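About Wimell

Home | What we test | Treminus | Vestolell | About | Write to us

Wimell looks at household advice and asks whether it works. Mostly it is advice about food at home: where to put it, what to keep it away from, whether to wash it first, which box to buy for it. A great deal of this advice is repeated by people who have never tried it, and we include ourselves in that, because before we started the company we repeated plenty of it too.

We are a small firm. There are seven of us, two of whom own the business, and none of us has a television kitchen. We don't sell containers, bags, sheets, liners or gadgets, and we don't take a cut when you buy one. If you have come to this page looking for a mission statement, we had one in the first year and took it down. It said we were passionate about freshness. Most of us are fairly calm about freshness.

How it began

Yuzuki Ikeda and Mỹ Tạ shared a rented flat with one cupboard between them and a fridge that came up to the knee. They argued about onions. Yuzuki had been brought up to keep them with the potatoes, Mỹ had read that this was a terrible mistake, and the potatoes were sprouting wherever they were put. So they bought two bags of each, kept one lot together and the other lot apart, and wrote down what happened on the back of an electricity bill.

What happened was very little. The two lots behaved so much alike that they suspected they had muddled the bags. They did it again with labels and got much the same. We mention this because people expect the story to end with one of them being right. We still don't give firm advice about onions and potatoes, and we get letters about it.

Wimell was registered the following October. The money to start it was 600 pounds of savings, most of which went on groceries, and a good part of those were eaten.

What we do

We take a claim, usually sent in by a reader. We find out, as far as we can, where it came from. Then we try it in an ordinary home, with ordinary shopping, for as long as the claim says it should take, and we publish the notes whether or not they are interesting. Quite often they aren't. There is a long entry on our site about lining a salad drawer with kitchen paper which contains almost no drama of any kind, and it is one of the more useful things we have written.

We have had 3,861 claims sent in so far. Many are the same claim in different words. Bananas come up more than anything else, followed by the question of whether tomatoes should ever go in the fridge, on which people hold views that no amount of tomato is going to shift.

Sorting, and why we keep going on about it

If we have a subject of our own, it is the few minutes after the shopping comes home. Advice tends to skip this part. It starts with the produce already in its proper drawer, in a kitchen with a proper drawer, and a long clear worktop where somebody has laid out a marrow.

A lot of homes don't have the worktop. In a studio flat or a shared house, the biggest flat surface anybody owns may well be the bed. We were doubtful about this when readers first told us. Crumbs, for one thing. Soil off the carrots, for another. But we tried it, and with a sheet of plastic over the bedspread it is a perfectly workable place to sort a bag of shopping. Fruit goes on one tray, each vegetable gets a plate, and you can see the lot without opening a single cupboard. 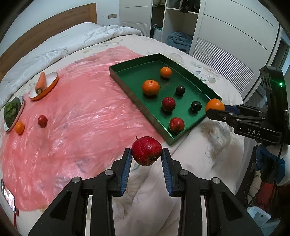
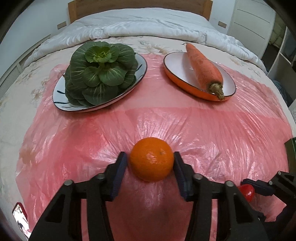 Carrot and leafy greens, each with a plate to itself, on the pink plastic.

We were more sceptical about the next bit, which is the claim that sorting saves money. Several magazines have said so with figures attached, and we have never managed to find out where the figures were from. Our own notes are modest. People who laid everything out before putting it away told us they noticed what they already had, and some of them then bought less of it. Others noticed what they already had and bought more of it anyway. Whether that counts as saving depends on which of them you ask, and on whether they like plums.

What we will say is that bruised fruit is easier to spot when it isn't at the bottom of a bag, and a spotted bruise can be eaten today. That much we are sure of. Anyone who tells you the order of the drawers will change your life is probably selling drawers.

A few more things we have looked at and remain unconvinced by:

Special bags for greens. Some did slightly better than a plain bag with a damp cloth in it. Some did worse. All of them cost more.

Keeping every kind of fruit apart from every other kind. There is something in it for a few fruits, and very little in it for a bowl that will be empty by the end of the week. If you eat your fruit, the bowl is fine.

Washing everything as soon as it comes in. Tidy, satisfying, and in our notes it did the soft fruit no good at all. We wash things when we are going to eat them.

Cutting the tops off carrots the moment you get home. Leafy tops, yes, we'd take those off. If the tops have gone already, we could not find a difference worth your trouble.

Matching trays. Any tray will do. So will a baking tin.

Treminus

Treminus is our evening course, and the part of the company that pays the rent. It is for people setting up in a small place, often for the first time, and it covers shopping, sorting, storing and using up. We teach it in a hired room above a dry cleaner's on the Aoki estate, and in people's own homes if they ask and don't mind several strangers looking in their fridge.

We don't hand out a certificate. One or two learners have been disappointed by this. We thought about it, and decided that a certificate in putting the vegetables away might raise more questions at a job interview than it settled.

The course is run by Mỹ, who will ask you to bring whatever is in your kitchen, and means it. Please don't go shopping specially. People always go shopping specially. They arrive with a pineapple, and then we spend half the evening on the pineapple.

We are sometimes asked if Treminus is suitable for children. It is suitable for anyone who can be trusted with a plum. There is a sorting exercise which younger children enjoy a good deal more than the adults do, mainly because the adults want to know whether a tomato is a fruit and won't move on until it has been dealt with. For our purposes a tomato goes wherever you will remember to look for it.

Vestolell

Vestolell is our newsletter. It comes out when we have finished testing something, so it is irregular, and there are long gaps if the something in question is a squash. Yuzuki edits it and removes the adjectives. There is no paid version and there are no extra issues for special members. It carries corrections on the front page, at the top, because we have been wrong a fair number of times. The worst was a piece about storing celery in foil which we waved through because we liked it. A reader tried it with two heads of celery and a better thermometer than ours, and we printed her results in place of our own.

What we aren't

We aren't dieticians and we don't give medical advice. If you want to know whether something is safe to eat, ask someone qualified, and if it smells wrong, don't write to us first.

We aren't a charity either, though we are often taken for one. The course costs money and the website is free.

We aren't against nice kitchens. Some of us would like one.

Working with us

Shops and makers of storage products write to us a lot. You are welcome to send us a claim. You are not welcome to send us the wording of the result. If we test your product we buy it ourselves, at the normal price, from a normal shop, and we won't tell you when the piece is coming out. This has shortened a number of conversations.

Readers who would like to test something at home can ask for our note sheet. It is one page. It has room for what you bought, where you put it, what you expected, and what it looked like when you next checked. Fill in what you expected before you start. It is the only rule we are strict about, and the one most often ignored.

Getting in touch

Use the form on the Write to us page. We read everything and answer most of it, slowly. If you are writing about onions and potatoes, please look at the old entries first, including the comments, where it has all been said.

Page last changed 30 December 2019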